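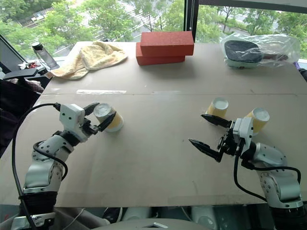 Okay, bakers, I have news, and it's the good kind: the Kerkley Cookie Swap is back this September! After skipping last year (I moped, I ate store-bought, I'm over it), the swap returns to the Sánchez bakery on a Thursday evening, doors at 6:30, and this time there are 200 spots instead of the old 153.

If you've never been, it works like this. You bring three dozen of one kind of cookie, you put them out on the long tables, and you go home with three dozen of everybody else's. Last time I took brown butter snickerdoodles and came back with ginger crackles, two kinds of shortbread and a lemon thing with poppy seeds that I still think about in the shower.

A couple of changes to know before you start creaming your butter. Every batch now needs a card with the full ingredient list, nuts and sesame at the top in capital letters please. Anything with a cream filling is out (the room gets warm, you can guess). Bar cookies are allowed for the first time, which caused a bit of grumbling at my end of the table last time it came up, but I'm all for it. A blondie is a cookie if you cut it small enough! 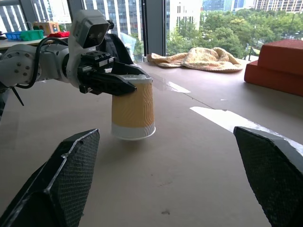 Sign-up opens Monday morning at the Sánchez counter, or you can fill out the form on the Bimus page if you'd rather stay in your pajamas. It's free, but they're asking for a small donation toward the new oven at the Erkden community kitchen. The last swap raised $363 and the goal this year is $800, so bring a few extra bucks if you have them. There'll be a jar by the door and another one next to the coffee.

I'm baking oatmeal chocolate chip, with the oats toasted first in a dry pan until they smell like popcorn. I've been testing it for two weekends and the dough really does want a night in the fridge. Skip that and they spread all over the place (still tasty, but you could read a newspaper through mine). I pull them at eleven minutes, when the middles still look a little raw, and leave them on the hot sheet for another five.

The recipe contest is on again too, with one entry per baker, and you have to hand in the written recipe with your plate by 7 p.m. The winner gets a stand mixer in what I'm told is a very loud shade of green. Bring your own containers for the trip home, and bring more than you think, because I ran out last time and carried molasses cookies to the car in my hat.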